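Search this site... Go

Dinner plate

27 Dec 2019 | Staltico household pages, by the editors

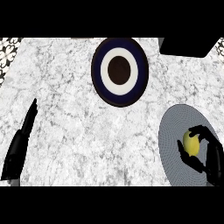 A round plate with a navy-blue rim on a marble worktop (computer rendering).

A plate is a broad, mostly flat dish from which food is eaten or on which it is served. It is one of the commonest objects in any home, and perhaps for that reason it is seldom given much thought, though the story of how people came to eat from plates at all is a long and rather pleasant one.

Parts of a plate

The flat middle part, where the food goes, is called the well. Around it runs the rim, sometimes called the lip or the ledge, which may be wide, narrow or missing altogether. Plates without a rim are known as coupe plates and curve gently upwards towards the edge. Underneath there is usually a foot, a low ring of clay on which the plate stands. The foot is often left unglazed, and anyone who has stacked a pile of plates in a hurry will know the scraping noise it makes.

History

In much of medieval Europe a meal was often eaten off a trencher, a thick slice of stale bread which soaked up the gravy and could be eaten afterwards or given away. Wooden trenchers followed, some of them square, with a small hollow in one corner for salt. Richer households had pewter or silver, and were very proud of it, setting it out on a dresser where visitors could see it well before dinner was served.

Porcelain reached Europe from China in growing amounts from the sixteenth century onwards and was greatly admired for being thin, white and hard. European potters spent a long while trying to match it. Tin-glazed earthenware gave something of the look, and in the eighteenth century true porcelain was at last made in Saxony, followed in England by creamware and later by bone china — a body which contains burnt animal bone and is stronger than its delicate look suggests.

Decoration

Colour may be put on beneath the glaze, where it is protected from knives and washing, or on top of it, where a wider choice of shades is possible but the pattern wears away sooner. Cobalt blue has long been a favourite because it stands up so well to the heat of the kiln. Bands of plain colour are among the oldest and simplest kinds of decoration. They are painted by setting the plate on a turning wheel and holding a loaded brush quite still against it, a job that looks easy and takes a good deal of practice.

Small makers

The pottery at Skemham was a modest one, with three kilns and, in its best years, some 200 patterns in its order book. Most were banded wares for tea rooms and boarding houses, and the firm was known for replacing single broken plates long after a set had gone out of production. The Şimşekoğlu workshop took a different road and made only 14 shapes, all of them coupe plates and shallow bowls. Pieces by either maker still turn up at the Grodov crockery fair, held every February, where a good deal of friendly arguing goes on about which shade of blue came first.

Care

Most glazed plates are happy in warm soapy water. Those with gilding are best kept out of the dishwasher and must never go into a microwave oven. A sheet of paper or felt between stacked plates saves the glaze from scratches.

See also: Bowl; Saucer; Trencher; Glaze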